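Search this site Go

Print this page | E-mail this to a friend

Tape Is Not a Standard, So Write One
by Verena Kälin

I love blue painter's tape. I have probably bought 100 rolls of it, and I'd buy 100 more! But I think those of us who run robot arms on tabletops have gotten lazy about it, and I want to grumble for a minute.

You tape a box on the table. The box says where the cup can start, or where it has to end up, or where your hand had better not be (in my experience people on the same team will give you all three answers). Then the tape gets bumped and nudged, and by the afternoon your box is a suggestion.

When we wrote the bench rules for Drandora, I wanted a whole page on tape. Khoa Kiều wanted one line. We argued through most of January, and what we ended up with was rule 21: any marking that has lifted, shifted or torn gets replaced before the next run, and the run it was noticed in gets a note. Two sentences in the notebook, tops. People still groan about it.

I get the groaning. Stopping is annoying, the arm is warmed up, the numbers look good. But a loose end of tape is a thing on the table like any other thing on the table. It can stick to a cup. It can fool whatever is looking for the edge of the box. And if somebody at Pumau tries to repeat your 323 runs with nice flat lines, they aren't repeating your setup — they're doing a different one and calling it yours.

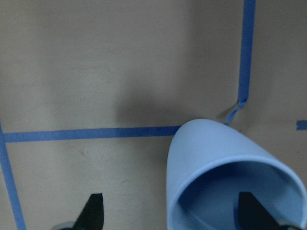
Gripper at the rim of a light blue cup, with one strip of tape peeled and curling just above it.

My other gripe is with rules that say "keep the work area in good condition" and leave it there. Good according to who? Say what counts. Say who checks, and when. I'd also put the check at the start of the shift, in daylight if you have any, and I'd let the newest person do it, who hasn't learned to stop seeing the table yet.

Khoa still thinks one line would have done it. He may write in.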